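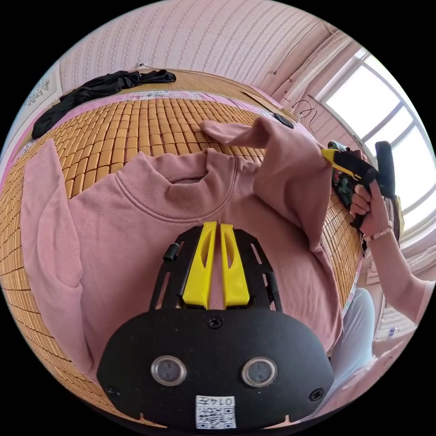
A dusty pink sweatshirt spread out on a bamboo bed mat, with one sleeve raised.

Trunderham News > Community > Clothing

Winter clothing swap returns to Trunderham in October

16 Sep 2025
By Chantelle Mokgethi

The Trunderham winter clothing swap will be held again this October in the lower hall on Stollard Street, and residents are being asked to start sorting their closets now. Sweatshirts, sweaters, pajamas and long pants are needed most. Coats will be taken too, but rack space is limited.

Last year's swap brought in nearly 200 pieces in one afternoon. Much of the first hour went to untangling and refolding, and the doors opened late. This time organizers want everything to arrive folded flat, with the size written on a scrap of paper and tucked into the neckline.

Items can be left at the Petek dry cleaner on the corner of Draltcombe Road during store hours. The limit is 33 pieces per household. Children's clothes don't count toward the limit.

The hall has eight long tables. Tops will be on the tables nearest the door, pants in the middle and sleepwear along the back wall. Anything that comes in as a ball will go in a bin under the last table, and people are welcome to dig through it.

A bed is the easiest place to do the folding. Most people don't have a table wide enough for an adult sweatshirt with the arms out. A firm surface helps, and a summer bed mat that hasn't been put away yet works well, because fabric slides on it and doesn't drag the sheet along.

The method printed on the swap flyer is for long-sleeved tops. Lay the top out with the front facing up and pull the hem straight. Smooth the chest from the collar down. Stretch each sleeve out to the side by the cuff to get rid of the twist at the elbow, then bring it across the body and turn it down so that it lies along the side. Fold the sides in, then fold the hem up to the collar. Thick cotton should be folded once more. Thin knits can be rolled.

Crew necks are simpler than hoods, and the flyer suggests doing those first. Hoods should be laid flat over the chest before the last fold. Zippers should be closed all the way up.
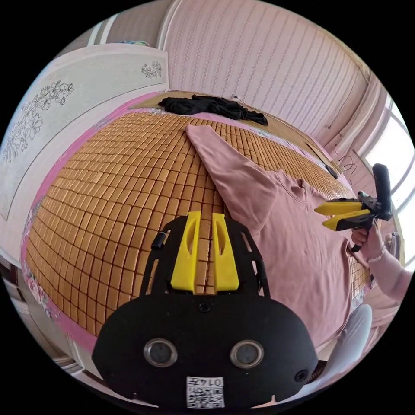 Wendell, reached by phone, said he always does the sleeves last, after the body is already folded into thirds, and that his pile stays straighter in the bag. The organizers have no objection. They only ask that tops end up about the width of a sheet of paper, which lets two stacks fit side by side in a grocery bag.

Clothes should be washed and completely dry before they are bagged. Small stains are fine if they are marked on the paper. Underwear, socks and single gloves will not be accepted.

Each household will get a ticket at drop-off, and the ticket numbers decide the order of entry. Last year 129 tickets were given out. Leftover clothing goes to the storeroom behind the hall and will be put out again in spring.

The exact date will be posted on the hall door and in the window at Petek once the heating repair is finished.

Comments

marlo_k
Is the bin going to be under the table again? My knees aren't what they were. Put it on a chair please.

Stollard St. resident
Last year there was almost nothing in men's large. If you have any, bring it.

Ines P.
Does a hoodie with a missing drawstring count as damaged? I have two of them.

marlo_k
I took one without a string last year, Ines. Bring them.

T. Brandt
Rolling is better for everything, including sweatshirts. You can see the whole pile at once and don't have to lift anything to find the one you want.

Ines P.
Not with a whole line of people behind you, they end up on the floor.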